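Appliance chore readiness check, Drimwood test kitchen
Walkthrough of Jul 30, 2026, with my comments under each line

I've filled in this form for washing machines, toasters and one very stubborn bread box, and I keep getting asked the same thing at the end of it: so, can a machine do it yet? The boxes only say pass, fail or hold. My real answers are in the comments, so please read those too (I mean you, Dudek people).

Scoring: P = pass, F = fail, H = hold until someone looks again. Task under check is "open the microwave, take the plate out, wipe, put the plate back, close."

PART 1. BEFORE ANYTHING MOVES

1.1 Appliance unplugged at the wall: P
Checked by hand, and I'll go on checking by hand. A robot that can find a plug behind a cabinet and pull it without yanking the cord is still on my wish list.

1.2 Cavity empty apart from the plate: P
Easy for a person and pretty easy for a camera too. I'd trust software with this one today.

1.3 Door opens fully and stays open: P
The door on our unit swings left and doesn't creep back. Half the kitchen arms I've watched handle the first inch of a door beautifully and then forget the other twenty.

1.4 Walkway clear: H
See my comment in Part 3. Cables again!

1.5 Stop button within reach of the operator: P
Norex wanted a voice stop instead. I said fine, as an extra, and we left it there.

PART 2. REACH AND GRIP

2.1 Fingers clear the door edge going in: P

2.2 Fingers clear the door edge coming out: H
Going in, you're thinking about the edge. Coming out, you're thinking about the plate. People bump on the way out as well, me included, so I'm not going to be snooty about it.

2.3 Pads clean and free of grit: P
Wiped down with a dry cloth. Grit plus glass is a bad afternoon.

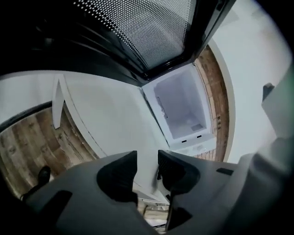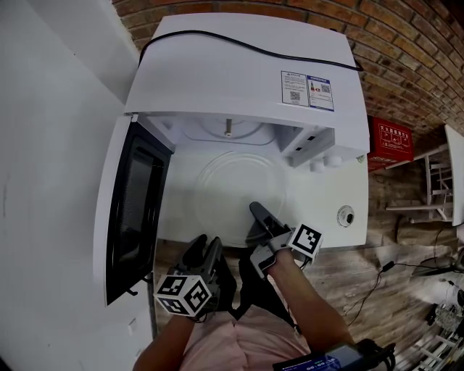
The microwave with its door open.

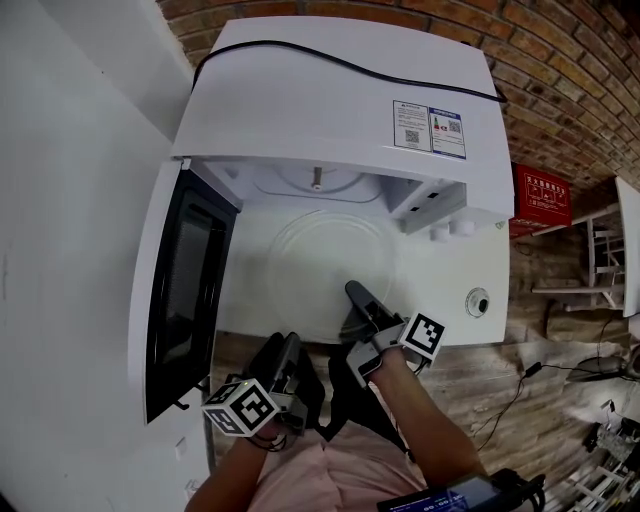

Glass is where I stop being cheerful about household robots. Plodenetti sent us their plate routine with a lovely cover note, 852 lines of settings and a promise that it would deal with "any common turntable." Well, a clear round plate sitting in a bright white cavity, with only a faint rim to go by, is as common as they come, and it's the exact thing a depth camera likes to look straight through. A person slides a finger along until it touches and then lifts. I'd like to see the machine do that before I see it do anything fast. So my advice is to feel first and grip second, and keep the speed down until contact.

2.4 Plate located by touch as well as by camera: H
Camera only so far in the Plodenetti routine. Hold until they add a touch step.

2.5 Plate lifted level: F
Their own log shows 200 simulated lifts, 45 of them tilted past the limit. That's simulation, where the plates are free. Real ones aren't.

2.6 Plate set back on its center fitting: H
This is the one I'd bet against for a while. You know that little wiggle you do until the plate drops into place? Try writing it down as an instruction. I did, and it took me most of a page.

PART 3. SURROUNDINGS

3.1 Power cord secured away from the door: H
A cord lying over the top of an appliance is fine for me and a nuisance for an arm. Tape it or tuck it at the back before the next check.

3.2 Loose cables on the floor: F
I've written this comment so often I could sing it. Route them along the wall, please. If the chore is ever going to be done by something on wheels, the floor matters more than the arm does.

3.3 Warning labels readable and left in place: P
No stickers over them, and no markers either.

PART 4. VERDICT AND FOLLOW-UP

4.1 Ready for unattended use: F
Opening and closing, I'd say nearly. Wiping, maybe, if you aren't fussy about corners (I'm fussy about corners). The plate, no. Shop-floor loading looks miles ahead next to this, mostly thanks to parts that turn up in the same spot every time, and no kitchen I've ever lived in works like that.

4.2 Ready for supervised use: P
With one person at the stop button and a second plate in the cupboard.

4.3 Next check: November
Dudek to confirm the pad material. Plodenetti to send the touch step, and a shorter cover note.

Form 778, filled in by Stanisława Tomaszewski. Copies to Dudek, Norex and Plodenetti.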